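Bevari folding work table: a season in, and I keep finding new jobs for it

I was not looking for a folding work table. I was looking for a way to stop using the tailgate of my truck as one, and I only ended up with the Bevari after a long evening of reading forum threads by people who care very much about leg locks.

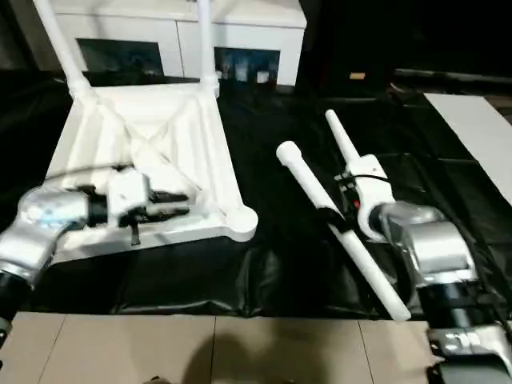
I bought it in February, when the garage was too cold to stand in for long, so for the first couple of weeks it lived in the kitchen with a cutting mat on it. I repotted plants on it. I re-glued the soles of two pairs of boots on it. By the time the weather turned I already liked it more than the bench I built myself, and I was proud of that bench!

So, the basics. It's a steel-framed table with a bamboo top in two halves, and the halves crank apart so the whole surface works like one long vise. Rated for 500 pounds, according to the label underneath. I haven't come anywhere near that, though I did stand on it to change a bulb (the manual has a little drawing of a person doing this with a line through it, so do as they say and not as I did). It didn't creak.

Setup

You lay it flat, pull the legs out until they click, flip it over and you're done. The click is great. My old sawhorses had the kind of brace you had to kick and then check and then kick again. These snap into place with a sound you can hear over a shop vac, and there's a red band on each hinge that disappears when the leg is fully locked. After the first few times I could do it half asleep, and one Saturday I more or less did, trying to get a screen door patched before it got hot.

Folding it back up takes a bit longer. There are 2 release levers, one per side, and they want to be squeezed together. If you have small hands, or you're wearing gloves, you'll end up doing a sort of hug to reach both. I've gotten used to it. I'd still love a single lever on the next version.

Clamping

This is the part I want to rave about. The crank handles turn smoothly, with no gritty patch in the middle of the travel, and you can run them separately, so the jaws will close on something tapered. I've had a chair leg in there, a length of gutter, a skateboard, a door on its edge. The door was the real test. I was planing the bottom of it, leaning into each stroke, and the table walked maybe an inch across the floor over the whole job. The rubber feet are soft and wide and they grip concrete well. On a dusty floor they grip less, so sweep first.

The four plastic dogs that drop into the top are fine. They hold a panel in place for sanding. I wouldn't pound against them. One came with a bit of mold flash on the stem and had to be trimmed with a utility knife before it would seat all the way, and I had that done before my coffee was ready.

If you already own bar clamps, check the overhang before you buy. The lip of the top sticks out past the frame far enough for small clamps but the bigger F-style ones I have bump the crank housing near the corners. In the middle there's plenty of room.

The top

Bamboo was the thing I was most skeptical about. I figured it would look nice in the store and then dent the first time I dropped a hammer on it. Well, I dropped a hammer on it! There's a dent. It's a small one, and the same hammer from the same height left a worse mark in the pine shelf next to it a month later, so I'll call that a win for the table. I wiped on a coat of the Nenum paste wax I had left over from a cutting board project and glue drips now pop right off with a putty knife. I'd do this on day one if I were starting over. The factory finish is thin and soaks up oil around the dog holes.

There's a printed ruler along the front edge. It's accurate, I checked it against a good steel one, but the ink is already fading where my stomach rubs against it. Make of that what you will.

Weight and storage

You can carry it in one hand, with a handle cut into the frame at the balance point. I carry it down a flight of steps and across the yard without switching arms, though I know it when I get there. Folded, it's slim enough to slide behind the water heater. It also hangs on two hooks if you have a stud in the right place. The hooks aren't included, which seems cheap at this price.

Compared with the others

Before this I borrowed an Antoniuk for a weekend, the bigger model with the 1000 pound rating. It's a monster, and if you're cutting countertops or putting a miter saw on it every day, that might be the one for you. The top is bigger and the legs adjust for uneven ground, which I did envy out on the grass. But it's heavy enough that I'd have left it set up in the middle of the garage forever, and then I'd have piled junk on it, and then I wouldn't have a table. I know myself.

I also tried the Dostska in a store. Rated for 800 pounds, priced below the Bevari, and at first I thought I'd found the bargain of the year. Then I cranked the jaws and they racked sideways as soon as I tightened one end. Maybe it was just that floor sample. The tray underneath was a really nice touch though - somewhere to put screws and a pencil - and I've since screwed a shallow baking pan to the underside of mine to get the same thing.

What I'd change

One release lever in place of the pair. Hooks in the box. Leg levelers, even crude ones. A darker ink for the ruler. And please, a manual with words in it. The drawings are good but it took me ages to work out that the jaws can be swapped around to hold things upright, and that turned out to be my favorite feature.

Who it's for

If you have a real shop with a real bench, you probably want this as a second surface for glue-ups and outdoor work. If you have a garage you share with a car, bikes and a chest freezer, it could be your only bench and you'd be happy. I do most of my household fixing on it now: wobbly furniture, lamp rewiring, bike wheels, the odd birdhouse. My back has noticed too. I spent years doing this stuff on the floor and the height is just right for me, a touch above the hip.

I paid full price and I'd do it again. I'll update this once it's been through a winter in the unheated garage, mostly to report on how the bamboo holds up and if the cranks get stiff.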